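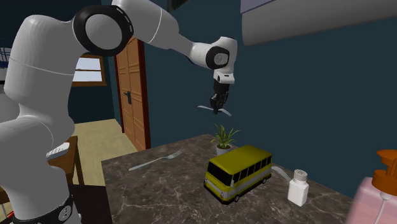 Marble-topped table, fork in the air. Render.

Grollell library competition: the courtyards

vmancuso
So the Rondis scheme won. I went to the public viewing on Sunday and came home with a leaflet and a headache. The plan is 11 reading rooms strung around courtyards, with no corridor anywhere. To get from the front desk to the restrooms you pass through poetry, a fig tree and local history.

kragh_v
Sounds lovely. Corridors are where buildings go to die.

vmancuso
Corridors are where you push a book cart in February, Vilhjálmur.

hsueh
The brief asked for 779 square meters and a children's room with its own door to the street. Caron's entry had the door. Rondis has a "threshold garden," so I assume the kids come in through the hedge.

kragh_v
It's a gate. Look at the section drawing, it's on the north side.

hsueh
Fine, a gate. It still opens onto the delivery yard. 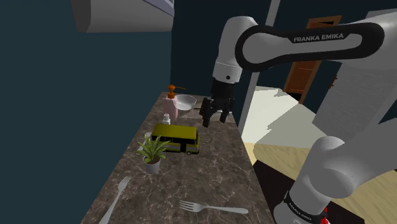 Long marble countertop with a white bowl. Render.

gudlaug_t
I worked in a courtyard school for more than 30 years. You get used to going outside. What you don't get used to is the drains. Every courtyard is a bathtub until somebody clears the leaves, and the somebody was usually me, in good shoes.

kragh_v
They show a gravel strip along each wall for that.

gudlaug_t
We had gravel. It went down the drain.

auk
Can I say I like it? The old branch has one window and it faces a bus shelter. I would walk through any number of fig trees.

vmancuso
Auður, you live across the road. The rest of us have to find parking. They cut it to make room for courtyard four.

auk
Take the Cirow bus. It stops at the window.

hsueh
Does anyone know if the comment period is still open? The leaflet says May and the website says closed.

vmancuso
Mine says May too. I'm sending them two pages on the carts.

Contact the moderators | © Grollell Building Talk | Back to top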